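Kakier Help Desk - Desk and Vanity
Ticket status: Solved
Opened: September 23, 2020
Opened by: Yetunde Tamuno
Handled by: Rimantas Sakalauskas
Subject: Holder tips over when the brushes go in, plus a drawing pencil that won't share

Yetunde Tamuno wrote:

Hi! First off, I love this setup and I'm not returning a thing. I have the Bromham table, the white one, and I do my face on one half and draw on the other. For small stuff I keep a cream holder made like three fat rings piled up. It's adorable and I smile every time I sit down. The trouble is that it goes over as soon as I put my long-handled brushes in it, and then everything rolls off the back and down behind the radiator.

What I've tried so far:

Brushes in handle first. Tips over by the time the second one is in.
Brushes in bristles first. Stays up a bit better, but it mashes the hairs and I hated it.
Turned the holder so the heavier side faces the wall. No change.
Wiped the table with plain water and dried it. No change, but the table looks great.

I'd like to keep the holder if there's any way to do it. The stuff I reach for every day is in the photo.
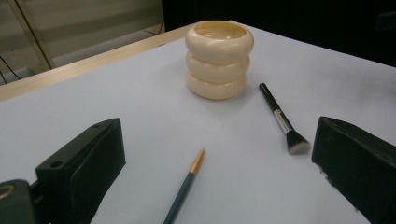
Three-ring holder, brush and pencil on the white top.

Rimantas Sakalauskas replied:

Hello Yetunde, what a cheerful ticket to get! I put long handles in a short holder at home too, so I know the clatter. Could you try these in order and write back after each one? Leave the pencil out until the last step, so we're only changing one thing at a time.

1. Stand the holder empty and press the rim lightly on each side. Does it rock?
2. Put 2 brushes in, handles down, leaning opposite ways.
3. If it still goes over, put some weight in the bottom. Dry rice in a small bag is fine.
4. Add the pencil, blunt end down.

Yetunde Tamuno wrote:

Step 1: doesn't rock at all, it sits nice and flat.
Step 2: went over. Slower than before, though! I had time to catch it.
Step 3: no rice in the house, so I used dried lentils tied up in a scrap of cotton. It stayed up!! I bumped the table with my hip and it still stayed up. I called my roommate in to look.
Step 4: the pencil fits, but now the brush handles come out with gray smears on them from the point. Is there a trick to that?

Rimantas Sakalauskas replied:

Lentils, wonderful. I'm adding that to our notes. For the smears, I'd take the pencil out of the holder and let it lie flat on the table with the point facing away from the brushes. A cap works too. Graphite comes off a glossy handle with a damp cloth, but keep it away from the bristles.

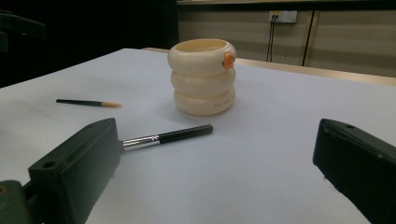 Can I wash the brushes and stand them in the holder to dry?

Lay them flat on a towel until they are fully dry, and only then put them back. Water that runs down toward the handle can loosen the glue under the metal part.

Ademir Falcão (other customer) added:

Jumping in, hope that's okay. I have the same table and a tall mug with the same problem, and I tried the lentil bag last night. Big improvement! Mine needed a bigger bag than I expected. I filled it almost halfway and had to take a little out again so the handles would reach down far enough to be held. Also, double knot. Ask me how many lentils are under my bed.

Yetunde Tamuno wrote:

Double knot, noted, thank you Ademir! One more thing while I have you both. I've been sorting through everything on the table and a couple of my older brushes drop a hair now and then, usually right when I've finished blending (of course). I gave the metal part a gentle wiggle like the Kairys care card says to, and nothing moved. The hairs only come from the very tips when I brush them against my palm.
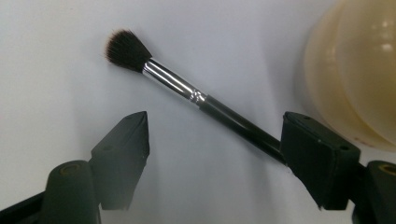 So I'm guessing they're just old and a little tired, and I'm happy to keep them for powder. Is that fair, or should I be looking for something else?

Rimantas Sakalauskas replied:

Very fair. If the metal part isn't loose, a stray hair here and there is ordinary wear. Stroke them out over a towel after the next wash and see if it settles. If a whole clump comes away, that brush is done.

Yetunde Tamuno wrote:

Washed, stroked out, dried flat overnight. I got 4 hairs from the worst one and then none this morning. The holder has been up the whole time with the lentils in it, and the pencil has its own spot by the lamp now. I'm so pleased with this! You can close the ticket.

Rimantas Sakalauskas changed status to Solved.
Internal note: add "small cloth bag of dried lentils or rice, double knot" to the tipping article for short holders. Ismail El Ouafi to update the page.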